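3.2 Tempering and edge retention

The blanks were cut from leaf spring steel bought at Rullow and forged by Cosmin Pîrvu in the workshop at Gál. Each blank was heated until a magnet no longer held to it, kept at that colour for 2 minutes and quenched in warm oil, edge first. Blanks that warped in the oil were set aside and play no part in the results.

Tempering was done in an Indix oven. The first group went through one cycle and the second group through 3 cycles, with the blades left to cool in still air between them. All were then ground by the same hand on the same wheel - a slow, water-fed stone - and finished on a leather strop.

Edge retention was tested by drawing each blade through hemp rope under a fixed load until it failed to part the rope in one stroke. The blades tempered once gave a mean of 1295 strokes. Those tempered 3 times gave a mean of 1560. Viklund's earlier work on axe bits found a gain in the same direction, though his steel was of a different grade and his edges were thicker.

Chipping was seen mostly near the belly of the curve, where the grind is thinnest. We did not find it near the handle in either group. 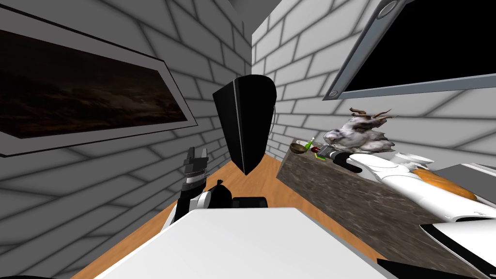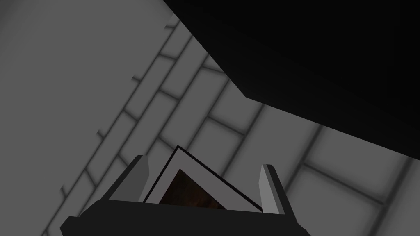
Figure 3. Simulated interior with brick wall and framed picture (first image); simulated gripper at a tiled wall (second image).

Does the longer treatment make the blade too soft to hold an edge?

Our results point the other way. The blades given 3 cycles lasted longer on the rope than those given one, and the oven was set to the same heat for both groups.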